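Search this site Search Go

Borkalitz Community Choir: your questions, answered

Do I have to audition?

No audition, ever! Come along, sit wherever you like and sing. Edin Milošević, our musical director, will have a quiet chat with you at the break to work out which part suits your voice, and if you want to swap later you just tell him.

I can't read music. Is that a problem?

Plenty of us can't. Edin teaches most things by ear, a line at a time, and there are practice tracks for every part (soprano, alto, tenor and bass) that you can play in the car or while doing the dishes.

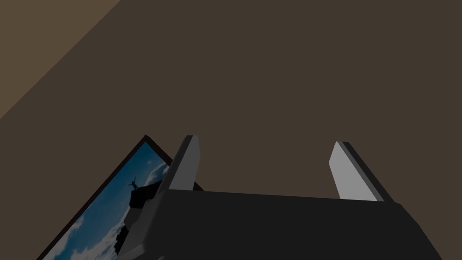
The tracks go up a few days before we start a new song, so you can get a head start if you're keen. Sheet music is there too for those who like it. Even if all you follow is the words and whether the dots go up or down, you'll be amazed how much sinks in after a term.

What sort of music do you sing?

A glorious mix. This term it's two folk songs, a Bulgarian lullaby that gives me goosebumps every single time, some gospel and a big noisy sea shanty for the basses. We always like suggestions, so write yours in the book by the tea urn. 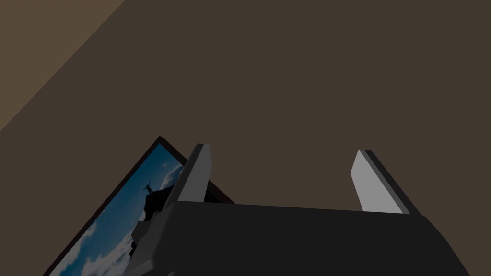
What does it cost?

Membership is $18 a term, and your first 2 rehearsals are free. Pay by bank transfer or bring cash on the night.

Can I bring my kids?

Anyone over ten is welcome to sing if an adult comes with them. We've got a few parent and teenager pairs at the moment and they're a delight to have in the room.

Do I have to perform?

Only if you'd like to. Our next concert is on Saturday, May 24, 2025, and the one after that is in August. Some members come purely for rehearsals and that's completely fine.

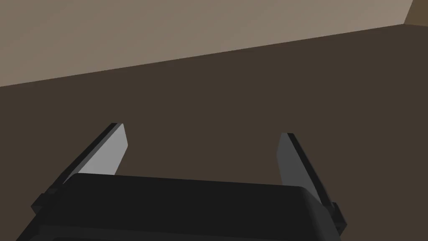 If you do want to be in a concert, try to make the last three rehearsals before it, as that's when we fix the running order and practise getting on and off without a traffic jam. Wear black with a splash of any colour you fancy. Scarves, socks, enormous earrings, all good!

I've got a cold. Should I still come?

Please stay home and rest your voice. Listen to the tracks and we'll catch you up next time.

Who do I contact?

Santosh Bhatia looks after new members. Leave your details on the contact form and he'll ring you back.

Recent posts
Warm-ups you can do in the shower
Words for the sea shanty (corrected!)
Tenors wanted
How to breathe through a long phrase
August concert: song suggestions so far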